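The Ferry to Oltport

Snežana came to the harbour at six in the morning with one suitcase and the clock of her grandmother. The clock was made in 1794 and it had never been on a boat.

"It will cost 252 for you," said the man in the ticket window, "and the clock must sit on your knees."

She agreed. In Etska everybody had told her that her brother Marin would not be waiting on the other side. They had not spoken for more than 100 weeks, and the last words were about this same clock.

The sea was grey and slow. An old woman beside her, Matilde, shared bread with her and asked what time it was.

"I don't know," said Snežana. "It stopped when my grandmother died."

"Then why do you carry it?"

Snežana looked at the water for a long while -- she had prepared an answer for Marin, but not for a stranger.
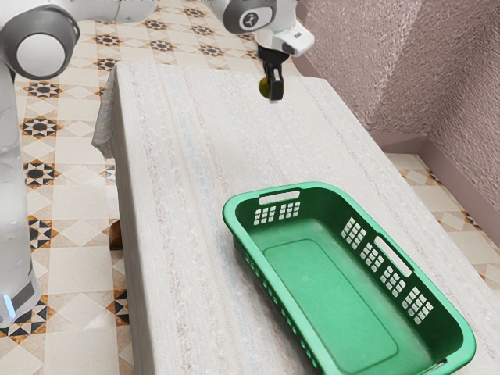
White arm, pale blue light.

When the ferry touched the stones of Oltport, a thin man stood alone under the lamp. He had become grey. He took the suitcase first, and then he held out his hands for the clock.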